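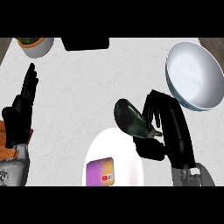
Grip calibration on the Kutden two-arm cell is done in the simulator first, and the simulator will tell you everything is fine long before it is. Treat its green check mark as permission to start looking. The eggplant is the standard test object in the Dinow tabletop set, and a nasty one: glossy, fat at one end, narrow at the other. With the stem end tucked in among the fingers of the right hand and the heavy end sticking out over the table, any slack in the thumb setting has a chance to show up. A round pepper or a box will hide it.

4.2 Setting grip force and thumb position

Before you start, load the kitchen table layout and confirm that the hand model is the one fitted to your cell. The program does not check this, whatever the startup message says.

1. Park the left arm. Hand open, fingers together and pointing up, thumb folded against the palm. Keep it well away from the plate.

2. Open Hand Settings and select RIGHT. Set grip force to 32. The factory value is 566, left over from an older scale, and it should never be used on anything.

3. Run the pick routine at slow speed. Stop it when the eggplant is clear of the table.

4. Orbit the view and look at the thumb from underneath. It should be folded under the object and touching it. If you see the thumb sunk into the surface, the contact model has given up and the force reading means nothing. Go back to step 2 and lower the force by 2.

5. Hold for 29 seconds. Watch the heavy end. A slow droop counts as a fail even if the status line says STABLE.

6. Jog the hand toward the bowl and stop short of the rim. Check the clearance at the raised fingertips, which will reach the bowl well before the palm does.

7. Save under a new name. Overwriting the default profile is allowed and is always a mistake.

Note: The auto-tune button runs steps 2 through 5 for you. We have not seen it produce a setting we would keep. It is fine for a rough starting point if you have no earlier profile to copy.

Note: Friction in the Dinow set is the same all over the object – stem, skin, everything. Real produce does not behave that way. Expect to redo the force value on the real hand.

CAUTION: The rim check in step 6 uses a simplified bowl shape. Two fingertips can pass through the edge without raising a collision warning. Judge by eye, from at least two camera angles.

CAUTION: Do not send a simulated profile to the real arms with the Cabrera bridge set to LIVE. Set it to HOLD, load the profile, read the numbers back on the Fiko panel, and compare them line by line. The transfer log reports success even when a field arrives blank. A blank force field is read as the factory value.

If the numbers match, continue to 4.3, Wrist Zeroing.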